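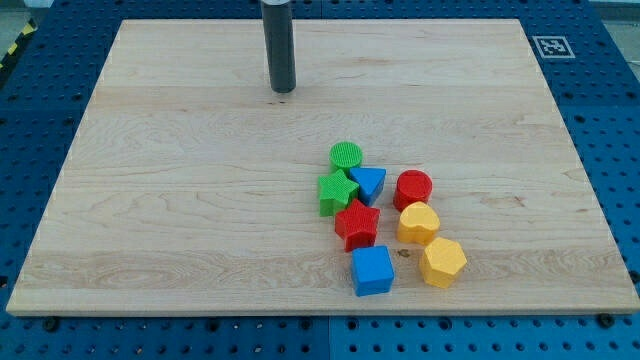 Rengifo is a training recipe for language-guided pushing, and I've had it running on our bench for a bit over a month now, so time to write it up before I forget the annoying parts. Short version: good method, rough packaging, get it if you already have an arm and some patience. You type a sentence, the policy nudges blocks until the sentence is true or the clock runs out. No grasping at all. Everything is done with the tip of that black cylinder coming down over the maple board, and the sentences are things like "move the yellow heart away from the red cylinder", which is a fair ask when they're sitting that close together.

What you get: code, a pretrained checkpoint, a labelling tool, a PDF that calls itself a manual. What you don't get: the arm, blocks, board, table. We used our existing Harer arm and it was fine. Vega Arroyo did the calibration, I did the data, Cường Giáp did most of the swearing at the installer.

Setup

Two days. Should've been one. The install script wants an older version of a library than the one it downloads (yes really) and you find out at the end, after the long compile. Fix is one line in the requirements file. Posted it on the Prinden forum in April, still not in the release as of today, June 7, 2022.

Calibration was easier than I expected. Printed marker, flat on the table next to the board, run the routine, done. Do bolt your board down though. We had ours clamped the first week and it crept. Tiny amounts, but the policy kept stopping just short of things on one side and we blamed the network for days. Bolts fixed it.

The method

Quick one for people who've not read the paper. Older approach is you write the task first, then someone teleoperates it, reset, repeat. Slow, boring, and the demos all look the same. Rengifo flips the order. Operator just pushes things about for a long session, no script. Afterwards you cut the recording into short clips and write down what happened in each one. "Green star pushed up against the blue triangle." "Red star goes left a bit." Then train on clip plus sentence.

I like this a lot. Collection is relaxed, nobody has to reset anything, and you end up with weird in-between layouts that a scripted task would never give you. Messy clusters, blocks touching, two stars nose to nose. The policy sees all of that in training so it doesn't fall over when it sees it later.

Labelling is where the time goes. The tool is OK. Keyboard shortcuts good, the scrubber is laggy, and it lost my work once when the browser tab slept. Save often. Also agree on your words before you start – Cường wrote "pentagon" and I wrote "house shape" for the first batch, and the policy learned one of those much better than the other. Guess which. We went back and redid mine.

Does it work

Yes mostly. We collected 675 labelled clips of our own on top of the checkpoint and tested on instructions it hadn't been given word for word. 83 per cent success, scored by Vega, who hadn't done any of the labelling. Checkpoint alone, no clips of ours, was bad enough that we stopped the test early. So don't buy into the "works out of the box" line on the product page. It doesn't, at least not on our table.

More data helps up to a point. Gains were big at first and then flattened once we were past 500 clips. I'd still collect more if I had the week. Didn't have the week.

Good at: single block to a place. Block next to another block. Colours, very solid, hardly ever mixes them up even with the lights off at one end of the lab. Corrections mid-push are the best bit by far. You can type "a bit more left" while it's moving and it just does it. Visitors love that. I still kind of love that.

Bad at: anything with rotation. Ask it to point the heart toward you and it'll shove the thing around in circles until time runs out. Stars are also a pain, the points catch on neighbouring blocks and you end up dragging a friend along. Cylinders standing upright behave better than I thought they would, they slide clean as long as the contact is low. Push too fast and over they go, and once one's on its side it rolls and the policy chases it like a cat. Bit funny, then you have to go pick it up.

Long instructions, also bad. "Put the blue cube beside the pentagon then bring both to the left" gets you the first half and then some dithering. If you feed it the two halves seperately it does both. The paper is upfront about this, to be fair. They have a person stepping it through the long jobs one short sentence at a time, and that's how we ran it as well. Works, but it's a person doing the planning, so keep that in mind when you look at the long-task demo videos.

Things I'd want fixed

The evaluation script. It decides success by distance between block centres, same threshold for every shape, which makes no sense for a star touching a cube. We ended up scoring by eye. If you compare your number to somebody else's, ask how they scored.

Logging. Saves every frame at full size by default and filled a drive overnight. There's a flag. Flag isn't in the manual.

Recovery. When a block gets stuck against the board's rim the policy has no way to get behind it, so it presses and presses. You want a force limit on the arm. Set your own, the default is way too generous and I don't love how the tip sounded the one time we let it go on.

Versus Bikumdale

People will ask. We had Bikumdale on the same bench last year. Bikumdale wants scripted demos per task, trains faster, and on the exact tasks you scripted it's probably the steadier of the two. But change the wording and it's lost. Rengifo handled "shove", "slide", "nudge" and Vega's spelling without any trouble. If you've got one fixed job, Bikumdale, cheaper and less fuss. If you want to study language, or want people talking to teh robot, Rengifo and I don't think it's close.

Odds and ends

Training took overnight on one card. Didn't try it on less.

Matte blocks over shiny if you have a choice. Our blue cube has a glossy top and it was the one the policy lost most when the overhead light was on. Might be coincidence, didn't test it properly.

Pick a board colour that's nothing like your blocks. Pale wood has been fine for us. Cường tried a dark mat for an afternoon and it got noticeably worse, though that's a change from what the checkpoint was trained on so maybe unfair.

Support: emailed twice, one reply, helpful, took a while. Forum is quicker.

Score

4 out of 5. Loses the one for the installer and that eval script. The method itself I'd give full marks, and we're keeping it on the bench for the next project. Will update this if the new release sorts the requirements file out.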